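Tremis open day in March – did anyone else go?

rocio_c
Posted 7:40 pm
So I finally made it to the Tremis open day and I'm still thinking about it! They have a living room set up with a big cream sofa, and the robot tidies it while you stand behind a rope with your coffee. Fidelina Agudelo ran our session and she was so patient with us (I asked at least 4 questions about the hands alone).
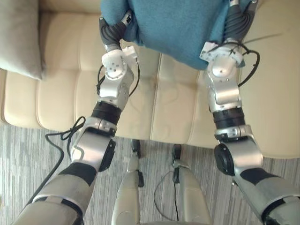 She told us they picked household jobs on purpose, since soft things are hard for a machine and everybody in the room already knows how it ought to be done. I drove 300 miles round trip and would do it again.

henkwuyts
Posted 8:15 pm
Glad you had fun, Rocío, but I was in the 3 o'clock group and came away less sold. My wife would have had that whole sofa done before the thing got going. Cruzado's demo last year moved a lot quicker.

rocio_c
Posted 8:32 pm
Oh Henk, Cruzado was stacking boxes! A box stays the shape you left it. I'll take slow and careful around my furniture, thank you – and I liked that they let us stay and watch the cushions too. 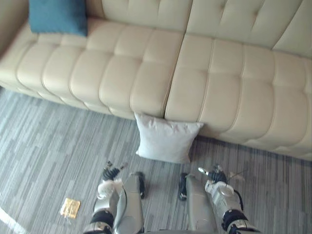
Gray pillow on the carpet, teal one up on the sofa

consuelo.chavez
Posted 9:04 pm
I'm with Henk on the speed and with Rocío on everything else, if that's allowed. My mother has trouble bending down, so picking things up off the floor is the part I'd pay for. Did they say anything about price? I had to leave before the Q&A.

henkwuyts
Posted 9:20 pm
Not a word on price. Someone asked twice.

iestyn_t
Posted 10:11 pm
Is there another one planned? There were 6 of us hoping to come up from the club.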